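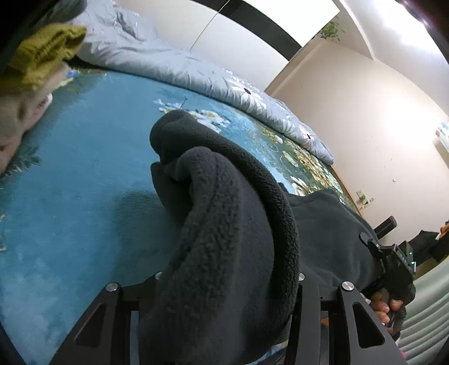 De: Lorraine Hoani
Para: lista do Coro e Banda da Garside
Assunto: Re: Concerto de agosto na Garside: alinhamento, som e a questão do bombo

Caros todos,

Respondo por baixo, à moda antiga, porque da última vez que respondi por cima houve quem lesse só a assinatura e me desse os parabéns pela clareza.

> Boa noite a todos,
>
> Com o concerto a favor da unidade de cuidados paliativos já ali à porta, há umas quantas coisas por decidir. Pus tudo numa mensagem só para não encher a caixa de correio de ninguém.
>
> Primeira: a sala Garside confirmou-nos a noite toda, mas querem a música desligada às onze em ponto por causa dos vizinhos.

Às onze em ponto, na Garside, quer dizer que às dez e cinquenta o senhor da sala já anda a apagar luzes do corredor com ar de quem não está a apontar para ninguém. Proponho que o último tema comece às dez e quarenta e que não seja o medley. O medley, no ensaio geral do ano passado, durou mais do que o casamento de um dos saxofonistas.

> Segunda: os Sinix aceitaram abrir a noite. Tocam 30 minutos, sem cachet, e só pedem jantar para os quatro e um sítio onde deixar a carrinha.

Boa notícia, e digo-o sem ironia, coisa rara em mim a esta hora. Fui ouvi-los ao Stedudside no inverno e são mesmo bons: duas guitarras, contrabaixo e uma rapariga que canta Zeca Afonso como se o tivesse escrito nessa tarde. Quanto aos 30 minutos, eles tocam 30 minutos de música e mais uns quantos de afinação e histórias sobre a afinação. Dêem-lhes 35 no papel e digam-lhes 30.

A carrinha pode ficar no pátio das traseiras, desde que entre antes das seis. Depois disso o portão fecha e a chave está com a escola de dança, que não atende o telefone por princípio.

> Terceira: bilhetes. Imprimimos 1000? Sei que parece muito, mas a gráfica faz o mesmo preço.

A sala leva 672 pessoas sentadas. Está escrito numa chapa à entrada, assinada pelos bombeiros. Com 1000 bilhetes na mão, e conhecendo eu o entusiasmo do nosso pelouro de vendas (olá, Olov), acabamos com uma multidão no passeio a cantar o alinhamento sem nós, e provavelmente melhor afinada. Imprimam 672. Se a gráfica faz o mesmo preço, que nos faça o resto em cartazes, que os do ano passado tinham a hora errada e o nome do maestro com dois erros, um deles bastante ofensivo.

Lembro também que é preciso guardar a primeira fila do lado esquerdo para a equipa da unidade. Em tempos esquecemo-nos e a enfermeira-chefe ouviu o concerto inteiro encostada a um extintor.

> Quarta: o bombo. Continuamos sem bombo.

Continuamos. O nosso tem a pele rasgada desde a procissão e o orçamento para a nova ainda não chegou. Perguntei à filarmónica vizinha se emprestava o deles e responderam que sim, "com muito gosto, à condição", mas ainda não descobri qual é a condição. Suspeito que queiram os nossos dois trombones para a festa deles em setembro. Pela minha parte, podem levar os dois e demorar a devolver – os interessados sabem que os estimo.

Se até ao próximo ensaio não houver resposta, tocamos a abertura sem bombo e o Olov bate o pé. Tem sapatos para isso.

> Quinta: alinhamento. Segue a proposta. Abertura, duas modas alentejanas, o fado da Rosa, intervalo, canções de filmes, medley, encore.

De acordo com quase tudo. Três reparos:

As duas modas seguidas são lindas e são lentas. Entre uma e outra há sempre alguém na plateia que aproveita para desembrulhar um rebuçado, e naquela acústica um rebuçado é um solo. Metia a marcha no meio.

O fado antes do intervalo, sim, mas só se as luzes do bar ficarem apagadas até ao fim. Da última vez a máquina de café entrou no refrão, em tom próximo mas não no tom.

O medley passa para a abertura da segunda parte, pelas razões já expostas. Para fechar, as canções de filmes, que toda a gente conhece e que acabam quando devem. Encore, a "Grândola". Se não pedirem encore, saímos devagar até pedirem.

> Sexta: roupa. Preto para todos, como sempre?

Preto, sim. Preto mesmo. Azul-escuro não é preto debaixo dos projectores, como ficou documentado em fotografia na página da junta, onde a fila dos tenores parece uma delegação de outra banda. As sopranos pediram para levar uma flor ao peito e por mim têm licença. Os baixos pediram para levar casaco por causa do ar condicionado, e também têm, se for preto e se não o tirarem a meio de uma pausa geral.

> Sétima: quem fica com o som?

Fico eu, com a mesa pequena, desde que alguém me traga as extensões que emprestei em maio. São quatro, cor de laranja, e têm o meu nome em fita adesiva. Não digo quem as tem. A pessoa canta na segunda fila e está a ler isto.

Montagem a partir das três da tarde, teste de som dos Sinix às cinco, o nosso às seis menos um quarto, portas às oito, início às oito e meia. O jantar é no intervalo entre o teste e as portas: arroz de pato para quem se inscreveu, sandes para quem achou que se tinha inscrito.

Falta ainda quem apresente a noite. O Olov ofereceu-se e agradeço-lhe a generosidade, mas peço que desta vez traga o texto escrito e que o texto caiba numa página. A letra pode ser pequena, a página não pode ser A3.

Quem quiser mudar alguma coisa no alinhamento que responda à lista até ao ensaio, e não a mim ao lado do carro, no fim, quando já arrumei a pasta.

Abraços,
Lorraine

P.S. – As partituras da marcha estão na pasta verde do armário grande. Faltam as dos clarinetes, que devem estar com os clarinetes.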